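Sandhu Sporting Goods Opens Racket Service Department at Kevimley Store

FLOSSTEAD. Sandhu Sporting Goods has opened a full racket service department at its Kevimley Road store, the company announced Friday. The department offers stringing, grip replacement and frame inspection for tennis, badminton, squash and racquetball players, and takes over work that the store had been sending to an outside shop since its own stringing machine was retired.

Players may drop off rackets at the service counter during regular store hours. Standard stringing orders received before noon will be ready by closing time on the next business day. A same-day service is available for an added fee when the schedule allows, and customers are asked to call the store before coming in for it.

"Players in this area have been driving a long way for a restring, or waiting most of a week," said Parveen Ghumman, director of store services for the company. "We wanted the work done in the building, by people the customer can speak with directly."

The department has three trained stringers on staff. Each completed the company's internal course last winter, which covers string patterns, tension, grommet repair and the handling of older frames. At least one stringer will be on duty whenever the store is open, including Sunday afternoons.

The store will carry 61 types of string at the counter, including natural gut, multifilament, polyester and hybrid sets. Reels are kept for the most common choices, and customers may also bring in their own string. The labor charge is the same in either case. String supplied by the customer should be in its original package, with enough length for the full racket. Staff will not install used string.

A record will be kept for each racket brought in, listing the string, the tension, the date of service and any notes from the stringer. Customers may ask for a copy or have the same setup repeated without filling out a new form. Records are filed by phone number and can be removed at the customer's request.

Frames are inspected before any string is cut out. If a stringer finds a crack or a badly worn grommet strip, the customer will be contacted before work begins. The store will not string a cracked frame. Where the damage is limited to the grommets, replacement parts will be ordered if the maker still supplies them. Customers with discontinued models are advised that parts may take longer to locate, and that in some cases none will be available.

The company will also operate a demo program through the new department. Adult and junior rackets may be borrowed for up to 3 days, with a valid payment card held on file. The demo wall includes frames from the Randance line, which the store began carrying this season, along with badminton and squash models. Borrowers may take two rackets at a time in order to compare them on court. The demo fee will be credited toward the purchase of any new racket in the same season.

Demo rackets are strung at the middle of the range recommended by the maker. Requests for a different tension will be considered for customers who are close to a purchase, according to the company, but cannot be met during the busiest weeks of the spring.

School and club teams may open a team account. Coaches with an account can leave a group of rackets with a single order sheet, and each racket will be returned with a tag showing the player's name and setup. Orders from teams with a match on the following day will be moved ahead of other work when the coach notes the match on the sheet. High school programs in Flosstead and the neighboring districts have been sent account forms by mail. Clubs that did not receive a form may pick one up at the counter.

"Coaches told us that the hardest part was keeping track of which racket belonged to which player," Ghumman said. "The tag is a small thing, but it was the first item on nearly every list we were given."
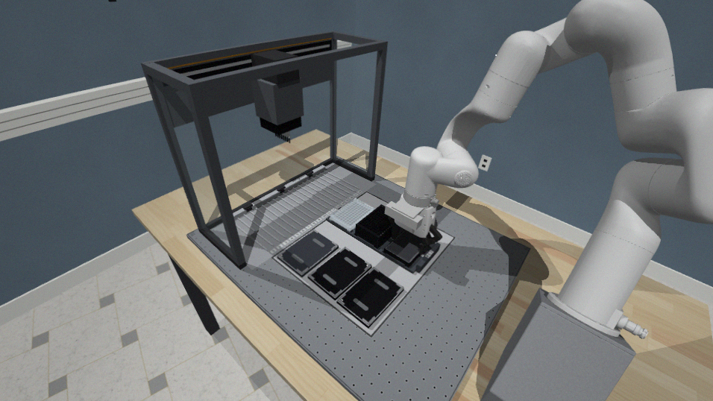
Computer rendering: wooden table with a pale top, tiled floor and blue-gray wall.

The company has set aside $2,000 in stringing credit for junior players in its first season of operation. The credit will be distributed through local coaches and recreation program leaders, who may nominate players under 18 from any of the racket sports the department serves. No purchase is required. Nomination forms are available at the service counter and will be accepted through the end of April. Families may not nominate their own children but are welcome to ask a coach to do so.

Players who are unsure of the right string or tension may speak with a stringer at the counter free of charge. Staff will ask how often the customer plays, whether strings tend to break or simply lose tension, and whether the player has had any arm or shoulder soreness. Customers are encouraged to bring their current racket to the conversation even if it does not need service. Players with continuing pain should see a medical professional before making changes to their equipment.

Grip work is done while the customer waits. Overgrips are installed free of charge when bought at the store. Replacement grips carry a small labor fee, as do changes to handle size, which can be built up by one size on most frames. Handles cannot be made smaller. Racquetball wrist cords and tennis dampeners are also stocked at the counter.

The footwear and bag sections have been moved to the front of the store to make room for the department. Baseball and softball equipment remains in its former location along the east wall. Glove lacing and steaming, which had been handled at the main register, will now be accepted at the service counter as well.

Sandhu Sporting Goods has no current plans to offer stringing at its other locations. Customers of those stores may leave rackets with any cashier for transfer to Kevimley Road, with return on the weekly delivery truck. Transfer is free for team accounts. Other customers will pay a handling fee when they pick up the racket.

Rackets not claimed within 3 months of the completion date will be treated as abandoned under the terms printed on the order form. The store will attempt to reach the customer by phone and by mail before that time.

Questions about team accounts or junior nominations may be directed to the service counter at the Kevimley Road store.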